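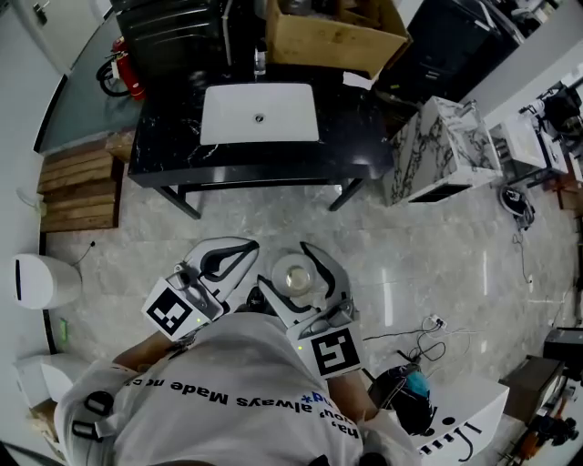 According to Thérèse Gauthier, the hardest part of buying a demonstration kit is finding out what happens on the second day, after the person who set it up has gone home. She put that to Ferrand during the August trial of the Zivanby handheld gripper kit, and asked that the answer be written into the product documents. It has been, and the relevant terms are set out in this release.

Ferrand opens orders for Zivanby two-hand gripper kit

SKOSTVILLE, October 9, 2022 - Ferrand today opened orders for Zivanby, a kit for recording two-handed manipulation tasks without a robot on site. The kit consists of a left and a right handheld gripper, a shoulder harness, a charging base, a calibration board and the software needed to turn a session into training data. It is sold to robotics laboratories, integrators and companies that build their own manipulation policies.

Each gripper carries a square fiducial marker, and the two patterns differ so that the software can tell left from right in every recording. A green indicator light sits close to the marker. On the production kit it stays lit while the gripper is powered and linked to the recorder, and goes off when the link drops. Operators in the trial asked for a light that could be checked from a working posture, with both hands occupied and the head down, and the position was settled on that basis.

The jaws are curved and close symmetrically. Ferrand selected the curve for small rigid objects such as dishes, lids, caps and bottle necks. Flat jaws performed better on folded cloth and sheet goods in bench testing, and a flat set is available as an accessory. Jaws are held by two screws and can be changed with the driver supplied in the case. The recorder must be told which set is fitted. It does not detect the change by itself.

Transparent objects

Clear glass has been a weak point for many recording setups. Depth sensing tends to return the surface behind the object, and the edge of a dish can vanish against a pale or patterned floor. Zivanby does not attempt to solve this in the sensor. It estimates where the jaws are and how far they have closed, and stores that alongside the video. If both grippers are on the rim of a round dish, the distance between the jaw tips gives a usable width for the object even when the video gives a poor one.

The software flags any segment in which jaw opening and visual estimate disagree by more than a set threshold. The threshold is adjustable. Flagged segments are kept in the recording and listed in a separate review file, and the customer decides whether to train on them.

"We did not want to throw away the glass data, which is what most of the early pipeline did without telling anyone," said Laurier Charbonneau. "A lab that buys this to work on kitchen or bathroom tasks needs the glass data more than it needs a clean report."

Trial results

Ferrand ran the pre-release trial in Skostville and Prultamton. Operators recorded 1863 task attempts. Of these, 561 involved at least one transparent object. The review tool flagged 252 of the transparent-object attempts for a width disagreement. All 252 were checked by hand, and the checked set ships with the kit as reference material, including the attempts that were judged unusable.

Sessions were recorded in rooms that were in ordinary use. Floors included polished stone, tile and short carpet. Operators worked standing, at counter height, and bent over objects close to the floor. Floor-level work was added at the request of the Prultamton group, whose own tasks include picking up dropped items, and it exposed two faults that had not appeared at the bench.

The first was marker loss. When an operator leaned far forward, the wrist tended to roll and the marker turned away from the camera. The marker mount was moved on the base of the gripper, and the tracking software now carries the last known pose through short gaps. Gaps longer than the permitted limit are marked as missing and are not filled in.

The second was the harness. The first version slid toward the neck when the operator bent down. The production version has a wider shoulder strap and additional loops for routing cable, and is available in two lengths. Ferrand recommends that the harness be fitted with the operator already bent forward, then checked standing. Fitting it in the other order gives a strap that is too loose for floor work.

Glare on polished stone remains a limitation. Strong reflections can lower tracking quality when a marker is close to the floor, and the effect is worse with a single overhead lamp than with several weaker ones. The setup guide contains a lighting check that should be run before the first session in any new room. Ferrand does not publish a tracking accuracy figure for polished floors at this time.

Software

The recorder runs on a laptop supplied by the customer. Minimum requirements are listed in the setup guide. A session is stored as synchronized video, gripper pose for each hand, jaw opening for each hand and a plain-text log. The export tool writes to an open file layout, documented in full, and no Ferrand account is needed to read the files after export.

Calibration uses the supplied board and is required at the start of each session and after any jaw change. If the board is bent or scratched it should be replaced. Calibrating from a printed copy on office paper is possible but is not supported, and recordings made that way are tagged in the log.

Time labels can be added during recording by a spoken cue or afterward in the review tool. Several trial operators preferred to add them afterward - the spoken cue interrupted the work and in a few cases was picked up from another person in the room. The cue is therefore off by default.

Left and right grippers are not interchangeable in software. If an operator picks them up in the wrong hands, the recorder shows a warning at the start of the session only. A warning during the session was considered and dropped, as tasks that involve crossing the arms set it off repeatedly.

Support terms

The terms requested by Thérèse Gauthier apply to every kit in the first production run. A setup visit is included within the delivery area covering Skostville and Prultamton. A second visit, made after the customer has recorded without help, is also included and may be taken at any point in the first year. Customers outside the delivery area receive both sessions remotely.

Gauthier, whose comments on the trial are reproduced with her permission, was not uncritical of the product. Her written notes state that the kit was quick to learn and that the exported files were easier to work with than she had expected. They also state that the charging base was too light and moved when a gripper was lifted out with one hand, that the carrying case had no place for spare jaws, and that the printed guide assumed a reader who had already seen the kit in use. The case has been changed. The guide has been rewritten with a section for first-time operators. The charging base is unchanged in the first run and will be supplied with adhesive feet.

Replacement markers, jaws, straps and calibration boards are sold separately and can be fitted by the customer. Damage to the gripper body or hinge requires return to Skostville. Software updates are provided for the supported life of the kit and are never installed without the operator's approval.

What the kit does not include

Zivanby is a recording kit. It does not include a robot arm, a trained policy or a labeling service. Recordings can be used with any arm whose end tool has a comparable jaw shape, and the geometry files needed to make a matching jaw are included with each order. Ferrand makes no claim that a policy trained on handheld recordings will transfer to a given arm without further work. Customers planning to use a suction tool or a hand with more than two fingers should contact the company before ordering.

The grippers are for indoor use and are not sealed. They can be wiped with a damp cloth when switched off. They should not be used under a running faucet or in a filled sink, and the kit is not suited to food contact.

Availability

The first production run is 50 kits. Orders are accepted from today and are filled in the order received. A kit may be reserved without payment while a purchasing department completes its paperwork. Price is quoted on request and depends on the jaw sets chosen and on whether the visits are made in person.

Laboratories that would like to examine the data before ordering may request the sample set, which contains glass, opaque and mixed-object recordings, the matching review files and the documentation for the file layout. The sample set is free of charge.

About Ferrand

Ferrand designs and assembles recording equipment for manipulation research in Skostville. Requests for sample data, quotations and press material should be addressed to Laurier Charbonneau at the Skostville office.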